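Moving a mail archive off the old desktop

Reading time: 3 min

The archive I finally moved in February was a single mbox file covering eleven years of a mailing list for the Randley transit group. It had lived on one desktop machine under one account, and the only index was whatever the mail client had built for itself. Kristine Tan asked for a copy she could search. Sending her the file as it stood would not have helped her much.

Step one was splitting. I wrote a short script that reads the mbox, takes the date header from each message, and writes one file per month. A message with an unreadable date goes to a folder called undated. There were 397 of those. Most came from one subscriber's phone, which wrote the year as two digits and put the time zone in parentheses. A second pass with a looser date parser fixed all but 80, and I filed those by hand from the text they quoted.

Step two was duplicates. The list server at Lacson had a period when it sent everything twice. Matching on message ID alone misses these, as the second copy got a new ID. I hashed the sender, the subject with any prefixes stripped, and the body with trailing whitespace removed. That took out 2721 messages. I spot-checked 300 of them against the originals and found no false matches.

Attachments came last. I left them inside the messages and made a separate folder of extracted copies, named by date and a short hash. Disk space is cheap enough now that storing them twice does not bother me.

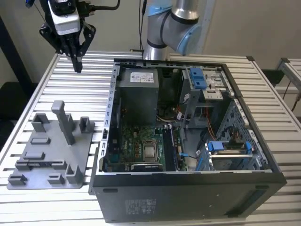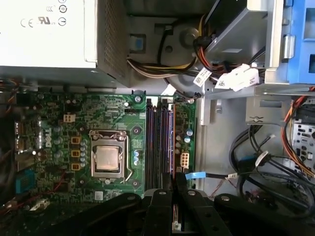 A power supply, with a bundle of wires beside it in the second one.
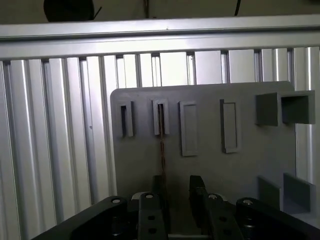
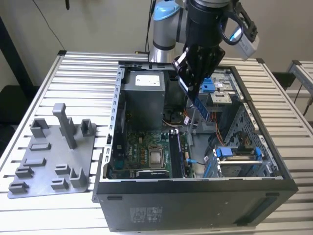

For search I settled on a plain full-text index with three fields: sender, subject, body. I tried threading by the references header first, but too many people on the list started new topics by replying to old ones. Sorting by subject and date gives better results - at least for this list.

The checksums are in a text file next to the archive. Run them after copying, and again once a year. Next I need to do the same for the Floken minutes, which are in four word processor formats.

Last updated: February

Comments

Jeptoo Barasa: Did you keep the original mbox? I would want it around in case the subject stripping was too greedy.

Reply from the author: Yes, read-only, on two drives.

Kristine Tan: Search works fine here. The 80 you filed by hand look right to me, except one that belongs a month later.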